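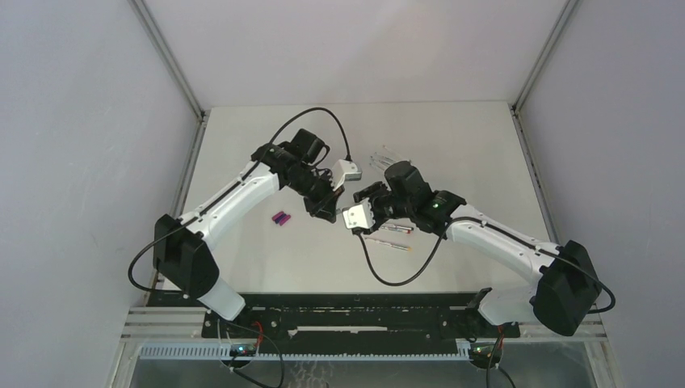
Recording demos on the two-arm bench

Quick version, written up for whoever takes the Wednesday slot. Longer notes are in the Drindis folder.

Before you start

Both arms to home. Check the cables - each one needs enough slack to reach the far side without tugging on the sensor module. If one hangs low over the table, fine, but don't let it drag through the pens. Ruins the take.

Setting out

Pens and small bits only for this task. Scatter them by hand, no neat rows. Some under where the arms pass, some at the back. The model needs to see things half hidden or it falls over the first time a pen goes behind a wrist.

Recording

1. Start the log, wait 3 seconds, then move.
2. One pick per take. Left arm picks, right arm recieves, put down, home.
3. Slow near the handover. Grippers close together is where most of the bad takes come from.
4. Fumbled it? Keep going if you can recover inside 30 seconds. Recoveries are useful - tag them "recover". Otherwise stop and bin it.
5. Move the pens between takes. Every take, even if you're bored.

We want 67 good takes per layout, four layouts. Don't do them all in one sitting, your driving gets sloppy and the model learns the sloppiness.

Afterwards

Watch a few back at double speed. Delete anything where the log starts late. Upload to Drutbridge, put your initals in the notes box.

Sync errors - ask Seul-gi Kwon. Arm faults go to Shengli Wan, and don't just power cycle it and hope.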